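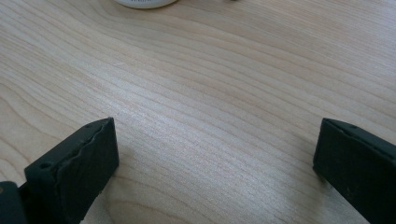

Uteck's leaflet on table oil landed in our mailbox again this month, and again it promises a finish that will "feed" the wood for 20 years. I have my doubts. Wood on a table doesn't eat. What most pale tops need is a cloth that has been wrung out properly and a bit of attention to what gets set down on them. A smooth, light top with fine grain and no visible scratches or stains is a perfectly good top, and I would want a strong reason before rubbing anything into it. The leaflet's strong reason is a photo of a lemon.

Then there is the price. The small tin is $40, and the leaflet says it covers 76 square feet, which is a lot of table for most of us. Preltov sells a plain soap for much less and makes fewer claims for it. I tried both on the underside of an old shelf and could not tell the two halves apart a month later.
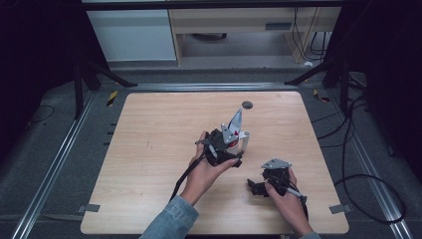

The same leaflet says the oil was tested through 1,000 wipes. With what kind of cloth? How hard? It doesn't say, and the helpline sent me back to the leaflet. If you already own a tin, try it somewhere hidden first and leave it overnight. If you don't, I'd hold off until July, when Maneck usually puts its finishes on sale and you can at least be disappointed at half price.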